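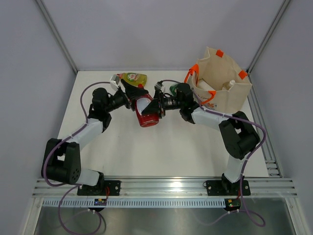

What does the Nestard packing work cover this period?

It covers the packing of bottled household goods into open cloth bags, with dish soap as the main item, and the changes made to the packing sheet after the January review.

Progress report to Kirnbridge, packing and household supply line
Prepared by Ardalan Rashti, Nestard

1. Status

The packing sheet has been rewritten and is in use at the Pralham site. The Shaikh site moves to it next month. Bags packed in the period: 996. Bags returned with a leak or a damaged label: 14. All 14 were opened and logged by fault type. Cap faults made up most of the log; two returns had torn labels and no leak.

2. Items and bag

The standard order is made up of dish soap bottles in red, green and yellow, each with a red cap. The bag is a beige canvas tote. It has no stiffening, and the rim folds inward when the first bottle goes in. Orange clips on the rim are now part of the standard setup and are listed on the sheet as step 1.

Bottles are laid on their sides on the table before packing. This was kept from the old sheet. It leaves the label in view for checking and shows up a weak cap before the bottle reaches the bag — a standing bottle does not. The cost is table space, and bottles can roll if the surface is not level. Both tables at Pralham were leveled in January.

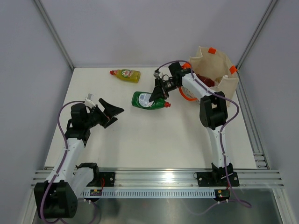

The order of packing is still open. The old sheet called for the bottle nearest the bag to go first. The draft sheet goes by weight, heaviest first, with the cap end up where the bag allows it. A bottle that settles at a slant takes up the width of two, and the next one then has to be worked in beside it. The draft allows one correction per bottle before the bag is emptied and restarted.

3. Spending

Spent to date on bags, clips and table fittings: $3260. Bags are the largest line. No further clips are needed this year.

4. Open points

Label check. The barcode must face out when the bottle is laid down. This was missed in 84 bags, all of them from the first two weeks.

Cap torque. Supplier figures have been requested and have not arrived.

Bag size. A wider tote is on order for a side-by-side trial at Shaikh.

5. Next period

Finish the trial of the wider tote, settle the packing order, and issue the final sheet to both sites. Return figures will be sent separately each Thursday until the trial closes.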